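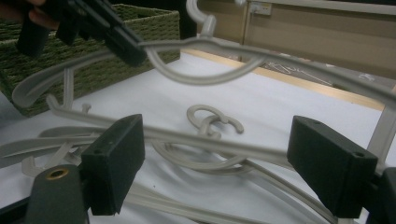
About Stillport

Stillport records people doing ordinary handling jobs with gripper tools, and turns those recordings into training material for robot arms. The company was set up in March by Bezawit Gudeta and Huguette Besson, who had previously worked together on teleoperation rigs for warehouse picking. We have one workshop and a store room in the Vasconcelos building, on the ground floor at the back.

What we do

Most of our work is demonstration by hand. An operator holds a gripper in each hand and carries out the task at a normal table. Each gripper has a camera on it, and the position of the tool and the opening of the fingers are logged along with the video. The robot is not present at this stage. Its arms are fitted later with fingers of the same shape, so that what the operator's tool could reach and hold, the robot's tool can reach and hold too.

We also do remote control, where the operator moves a pair of leader arms and the robot follows. It is slower, and we use it where the forces matter more than the path, or where a customer wants the arm's own joint readings in the record. A job that takes a practised operator 24 seconds with the hand-held tools may take several times that by remote control.

The tasks

We concentrate on objects that catch on each other. Plastic clothes hangers are a standing task here: lift one out of a heap, free the hook, put it down clear of the others. Hooks and shoulder arms lock together in ways that are hard to model and fairly easy to show. Other regular tasks are sorting cable ties, nesting plastic tubs and pairing socks.

A task is written up on one sheet before recording starts. The sheet gives the starting layout, the finished state and the faults that cause a take to be marked down. It does not tell the operator which hand to use or which piece to pick first. Operators differ in this, and we keep the differences.

Failed grasps are kept as well if the operator recovers without putting a tool down. Takes with a dropped tool or a lost tracking signal are removed. The hanger set stood at 2398 accepted takes on 16 December 2023, when it was last frozen.

Tools and software

Fingers are made in the workshop and changed when the gripping faces wear. A new pair is measured against the reference pair before use, and the offset is stored with every take recorded on it. Our logging program is called Trolora. It lines up the two camera streams, checks for missing samples and writes a short report that the operator reads before starting the next batch.

Sessions are limited to two hours, with a break at the halfway point. Wrist fatigue shows in the data as wider finger openings and more corrections near the grasp, usually well before the operator mentions it.

People

Bezawit Gudeta runs recording and trains new operators. Training takes around 2 weeks, mostly on tasks we already have good data for, so that results can be compared.

Huguette Besson is responsible for the tools, calibration and the playback tests on the arms. She also maintains Amlow, our test bench, on which a trained policy is run against the same task sheet the operators used.

Working with us

Customers normally send a box of the real parts and a description of the finished state. We record a small trial set first and return it with the task sheet – changes are cheap at that point and expensive later. Raw recordings belong to the customer. Finger designs made for a particular job can be supplied as drawings or as finished pairs.

Visits to the workshop are by appointment. Please bring the parts with you if they are small enough to carry.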